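# Cetura Hand-Me-Down Sewing Patterns: Data Card

By Lesego Joubert
Posted in January - 4 comments

## What it is

A table of home sewing patterns, typed up from paper envelopes that people were throwing out. One row per pattern: maker, size, fabric needed, notions, and whether all the pieces are still there. Anel Zwane did most of the typing. Charmaine Mtshali checked one row in 20, and I'd have liked more.

## What I don't trust

**Fabric needed.** The envelope number assumes a perfect layout on perfect cloth. I have never cut a coat from the amount printed on the back, and I doubt the person who printed it did either. Treat the column as a lower limit.

**Size.** Makers changed their charts and kept the same numbers. A 14 in one decade is a 10 in another. We copied what was printed, so don't sort by size and call it a finding.

**Complete.** "Yes" means the donor said yes. Bongani Sibiya unfolded 73 of the patterns marked complete and 9 were missing a piece, usually a facing or a pocket. I see no reason to think the rest are better.

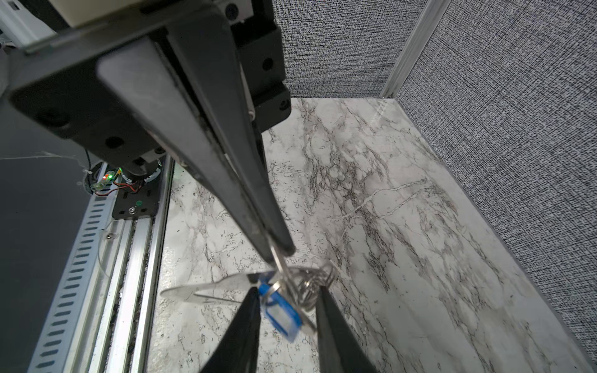 **Difficulty.** Every maker says "easy." Madico says "very easy" on a lined jacket with welt pockets. The column is there because people asked for it - I would drop it.

## Files

- `patterns.csv` - the main table
- `makers.csv` - spellings of maker names, including three for Tatmont
- `notes.txt` - pencil notes found on the tissue, copied as written

Blank cells mean nothing was printed. A zero means a zero was printed, which happens under "buttons" more than you'd expect.

## Uses

Fine for finding out whether a pattern exists and what it called for. Poor for anything about what people wore. A bought pattern is not a sewn dress, and plenty of ours were never cut.

Someone asked whether the table could be used to price old patterns. There are no prices in it, and the ones I've seen online look like wishes.

## Changes

- Merged the double entries for Adams. Anel Ngcobo still thinks two of them were separate printings, and she may be right.
- Took out the "decade" column. It was guesswork from hairstyles.

Contact: Lesego Joubert, Cetura pattern table | Free to copy with credit | Back to top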